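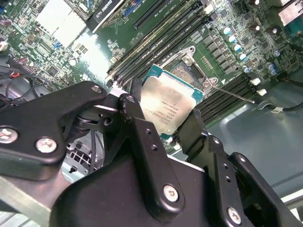 The ledger again. Sorry, I know it was the ledger last month too, but there's a lot of it and people keep stopping me at Boateng's to ask. So, where we are: the Naltercombe store ledger, first entry 1775, is now transcribed up to the spring pages, with the hard ones still to do. The hard ones are hard. Ink gone the color of weak tea, and the clerk wrote smaller as paper got short. Think of the lettering on the silver top of an Intel Xeon chip, so faint you tilt it to get the light across – same with the ledger, only the chip has straight lines and a logo you can pick out, and our clerk had neither. Tilting does help. A lamp held low from the left side of the page helps more.

Quick catch-up for anyone new. The ledger is the day book of a general store that stood where the Naltercombe road meets Nellik Creek. Somebody's name, what they took, what they owed, sometimes what they paid it back in. Cash hardly ever. Mostly it's butter, yarn, a day's hauling, "1 calf at agreed price," no price given. It came down through a family, sat in a trunk, got wet once along the bottom edge (a long time ago, the stain is brown and flat) and then came to us. We have it on loan till the end of the winter. After that it goes back, so the clock is running.

**What's been read so far**

Almost 1000 lines. I thought we'd be further but the March pages ate everyone's evenings. Some things that came out of them, in no order:

- Nails sold by weight and by count on the same page, to the same man. No idea why.
- A lot of molasses. A LOT.
- "Sundrys" as a whole entry, over and over, with a sum next to it. Thanks for nothing.
- A pair of spectacles, returned two weeks later, credited in full.
- Widow Tarrow, or Farrow, or Yarrow. She shows up more than anyone. We're still fighting over the first letter.
- Indigo, buttons, one looking glass.
- Someone paid down a debt in "shade", which we now think is shad. The fish. Nellik Creek had a run back then, so it fits.

The shad thing made my week. There's a whole cluster of them, all in the same stretch of spring, all from people who lived downstream. You can see the run come in by who suddenly has something to pay with. Then it stops and it's back to yarn.

**Widow T/F/Y**

OK so the first letter. I've been on team Tarrow, mostly from the stroke across the top, but the clerk's F's have one too when he's in a hurry and he is always in a hurry. The Y crowd are going on one entry in late April where there is clearly a tail. I say that's the tail of the line above. The burying ground at the creek has a Farrow stone but no first name you can read and the date's gone. The tax list would settle it except the tax list page we need is the one with the corner torn. If anyone has family papers with any of the three, please dig. Even a recipe. Even a Bible with the births in it.

She bought paper, by the way. More paper than anybody else in the book, and pins, and black thread. My guess is she was doing sewing for people and keeping her own accounts of it. No proof! But if she kept a book it might be in a trunk too.

**The money**

Everybody gets stuck here so I'll put it down once. Pounds, shillings, pence, written in columns, and when there's only one number in a column with a dash beside it, check which column before you type. Twelve pence to the shilling, twenty shillings to the pound. The clerk carries his totals to the foot of the page and then sometimes carries them wrong. Do NOT fix his sums. Type what he wrote and put your own total in the notes box. We had one page where a helpful person had corrected all of it and it took an evening to un-correct.

Same with spelling. If he wrote "shugar" then it's shugar. He has four or five ways to spell Naltercombe and we want every one of them.

Abbreviations that keep coming up, for taping above your desk:

- do = ditto. Not "do."
- pr = by or per, depending
- ye with the little raised e = the. Just type ye
- gal, qt, pt, like you'd think
- a squiggle like a pretzel = we don't know. Mark it [squiggle] and move on, Kausar has a list going

**Reading long s**

People panic about this and you really don't need to. The tall one that looks like an f is an s, it never comes at the end of a word, and after a page your eye does it for you. What's harder is his r and his v. Those I still get wrong. If a word makes no sense try swapping them. "Silrer" sat in the file for most of July till somebody said it out loud.

Saying it out loud is the best trick there is. Two people, one reads, one types. Way faster and you catch the dumb ones. 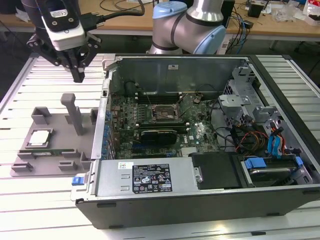
Kausar Lodhi writes that we've been going at this backwards, and that it would be better to do every page of one customer before moving on to the next, so that you learn how the clerk wrote that name when he was fresh and when he was tired. Take the widow, Kausar says, and pull her entries out in date order, side by side, and the letter will show itself by the third or fourth. Also that "shade" was flagged back in the February pages and I ignored it, which is fair, I did.

So we tried it with an easy one first, a man called Pell who bought rum and not a lot else. Worked great. His P goes from a proper looped thing in January to basically a stick by planting time. Once you've seen it slide like that you can read the stick. I'm sold. From now on pages get handed out the old way for the first read, then the second read goes by customer. If you've got a page at home don't stop, finish it and send it in and I'll sort out the rest.

The widow is next. I've got my own name down for her and so does pretty much the entire Y crowd, so that should be a fun evening.

**Handling**

Short version, you don't handle it. The book itself stays flat in its box in the back room at the Jiminville library and you work off the photo pages. If you need to see the real thing for a bad spot, ask, and we open it together. Clean dry hands, no gloves (gloves snag), pencils only, no coffee on that table. No sticky notes. I found a sticky note. I'm not going to say anything more about the sticky note.

The binding is worse then it was in the spring, to my eye. The front board is hanging on by a few threads and we've stopped opening it past the first gathering unless there's a real reason. A conservator has looked at photos and said tie it with flat cotton tape and leave it alone, so it's tied and we're leaving it alone.

**Stuff we could use**

Magnifiers, the kind with a stand. Low lamp, the bendy sort. Anybody who reads old weights and measures for fun. Old maps of the creek before the road was straightened – we've got three customers listed as "over ye ford" and I'd love to know which ford. There were two, by the 1800s maps, but those are late and the creek's moved since.

And readers, always. You don't need any background. If you can read your grandmother's handwriting you can do this. A page takes most people an evening, the bad ones two or three. We give you an easy one first, lots of butter.

**Next session**

Library back room, 2 to 5 in the afternoon, same as before, come late if you have to. Boateng's is sending rolls again, bless them, which get eaten at the OTHER table. We've got room for 30 and haven't come close to that yet so bring someone. Parking round the back is fine, the lot by the creek floods so don't.

Bring your page even if it's half done. Bring your squiggles. I'll have a sheet with all the pretzel ones copied out large so we can stare at them as a group, and the torn tax list will be up on the wall in case someone sees something I didn't.

One more thing I nearly forgot. Inside the back cover there's a line of writing that isn't the clerk's. Different hand, rounder, pressed harder. We have "lent to" and then a name we can't get and then "not retuned" with the r left out, or so faint it's gone. Could be the ledger, could be something else entirely. If you want a crack at it, it's the last photo in the set.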